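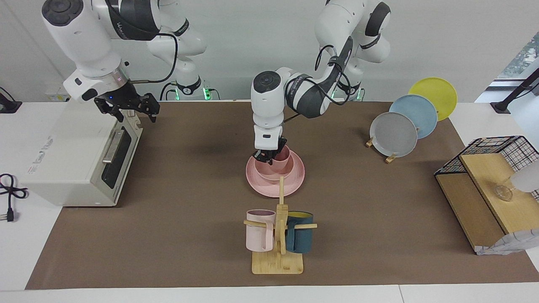 Pink plate, bowl and cup in one stack, mug tree in front, toaster oven on the left.

Naledi Xaba
March 19, 2024

Thread on setting up dishes for one person in a small space. I've been asked about this a few times since the Bavside apartment posts, so I'm putting it all in one place.

Start with the stack. Plate on the bottom, bowl on the plate, cup in the bowl. One place setting then takes up exactly as much room as the plate does. If you eat alone most nights, that is the whole dinner service, and it can live on the table or on a low shelf.

Check that the cup sits flat in the bowl before you buy. Some bowls have a rounded bottom and the cup rocks. I take a cup with me to the store and try it. You get looked at a little.

I like one color for the stack. It makes it easy to see what belongs together when you put things away after washing. Mine is pink because pink was on sale at Padik. The gray was 4 dollars more for the same three pieces.

Mugs go on a mug tree. They don't stack well, the handles get in the way, and I've chipped two by trying. A plain wooden one with a square base is fine. Look for a base wider than you think you need.

Load it evenly. One mug on the left arm, one on the right, about the same height. If you hang everything on one side it will lean, and a light one can go over when you pull a mug off in a hurry.

The pale pink mug and the dark teal one with the yellow inside are not a set. I think that's good. When Gwawr stays over she takes the teal and I never have to ask which one is mine.

If you only own two mugs you will wash two mugs. I owned 11 when I moved in and washed them all on Sunday. The other nine went to the thrift store on Badawi Street.

Toaster oven next. This is the biggest thing on the table, so place it first and fit the dishes around it. I turn mine at an angle so the door faces the middle of the table. The tray comes out toward the space where the plate is.

Leave clear space in front of the door. Before you settle on a spot, open it all the way down and see what it hits. In my first layout it hit the mug tree. The tree moved to the front and has been there since.

Also leave space behind and on the sides. Your manual will have the distances. Mine was folded up inside the oven under the rack, so look there before the first use.

Cord: when the oven isn't in use I unplug it, coil the cord and put it down on the side away from the dishes. Loose loops catch on things. A cord lying across the mat will take a cup with it sooner or later.

The mat. I use a brown one that covers most of the table and leaves a strip of white showing at the edge. Crumbs show up less than they do on a white top, and plates are quieter going down. I shake it out over the sink every couple of days.

Don't put the hot tray on the mat unless you know what the mat is made of. I have a separate trivet for that. Gwawr Llewellyn found this out with her own mat and now has a square mark in the middle of it.

Things I tried and gave up on:

A hanging rack over the sink. It dripped onto the counter for an hour after every wash.

A Nunder two-level plate rack. It holds 5 plates and fills half the counter. Fine product, wrong kitchen.

Keeping the cup on the mug tree. The cup doesn't hang well, obviously. I put it upside down over the top of the post for a week and knocked it off twice.

Question from Gwawr: where do the forks go. In a jar. I have one fork, one knife, two spoons and a peeler in there, and it stands by the sink with the dish soap.

Question I get from other people: what about guests. I keep a second plate and bowl in the closet with the big pot. It comes out once or twice a month. If you have people over every week you should ignore most of this thread.

Putting away, in order: plate down first, then bowl, then cup, then mugs. Dry the bottom of the bowl properly. If water gets trapped between it and the plate, you get a ring and the two pieces stick together a bit.

Take the stack apart from the top too. I've tried sliding the plate out from under the other two to save time – don't.

Size, for those who asked: my bowl holds 500 ml, enough for soup or cereal or a decent amount of rice. The plate is large for one person. I'd still get the large one, you can eat a sandwich and a salad off it and skip the second dish.

Still to do: the shelf. Right now it's holding whatever had nowhere else to go. I'd like it to be dry food only, and I'm giving myself until the end of April to get there.

If you have a mug tree with more than two mugs on it that doesn't wobble, tell me which one. Replies are open. No glass mugs please, I've made my decision on those.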